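Home Blog Archive About Contact

April
Posted by the author of this blog

A reader in Lurkville wrote to ask when a machine will put away her dishes. I get that question a lot, and my answer is still "not this year." Picking things up and setting them down is where most of the work is, and it's harder than it sounds. 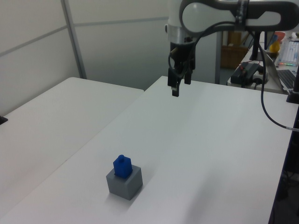 I spent 6 years packing orders at Nolte, where a good day was 1,000 items. They came in every shape and half of them were in the wrong bin. A person grabs a bottle without thinking about it. A machine has to find it, pick a spot to hold, close the fingers and let go in the right place. A kitchen adds wet glasses, forks stuck together and a cat on the counter.

Shops will get there first. A shop can keep its tables clear and send the same part down the line all day. My sister's house in Ilano can't do that, and neither can mine. I counted what came out of my dishwasher last night: 124 pieces, counting the silverware. It took me one radio show to put them away.

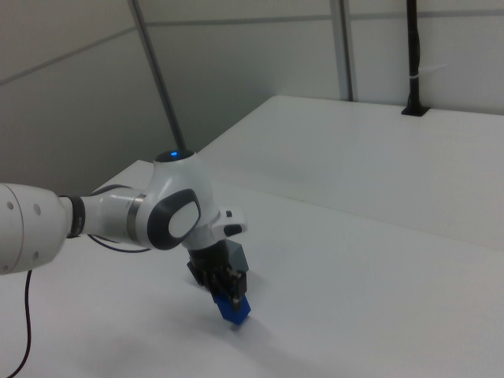
A gripper holding a blue block close to the tabletop.

I'd pay for a machine that did the plates and left me the rest. I haven't seen one for sale yet.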